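3.2 Cases and packing surfaces

Most of the packing records in the Prendordale set involve a container of some kind, and hard-shell cases are the ones where the container itself takes up the most of people's time. A soft bag can be filled while it is half open, and it can be pushed into shape afterward. A hard case has to be opened fully, set down on something flat, filled to a fixed depth, and closed against its own rim. We therefore treated cases as a separate group and coded them apart from bags, boxes and drawers.

Of the 1,149 packing records, roughly a fifth involved a hard-shell case. Each record was coded for the surface under the case, the state of the lid, and the side from which items were placed. Two coders worked through the full group using the Leckie scheme, which we shortened from five lid states to four by merging "ajar" and "resting closed." Disagreements were mostly about the lid. Coders rarely disagreed on the surface.

Tables were the most common surface, followed by beds and floors. On tables, people tended to leave a strip of free space next to the case and use it for things that were waiting to go in. The strip was usually on the side away from the lid — the lid blocks reach from behind, so items arrive over the front or side rim. On beds the case often sank and tipped, and the strip was much less regular.

Dark interiors caused some trouble in coding. When both the shell and the inside of a case are black, small dark items are easy to miss, and the depth of the case is hard to judge. We added a note field for these records and did not try to estimate how full the case was. Figure 4 is typical of the dark-case records. The outer parts along the rim, such as tabs with holes through them, stand out well against a pale table and were used as landmarks when coders needed to say which edge they meant.

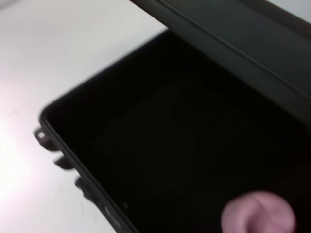

Figure 4. Open black hard-shell case on a white tabletop, with the lid raised and small black tabs projecting from the rim.

3.3 Closing and fastening

Closing was coded as a separate step from packing, following the Irnero study. A case counted as closed once the lid met the rim along its full length, whether or not any fastener had been used.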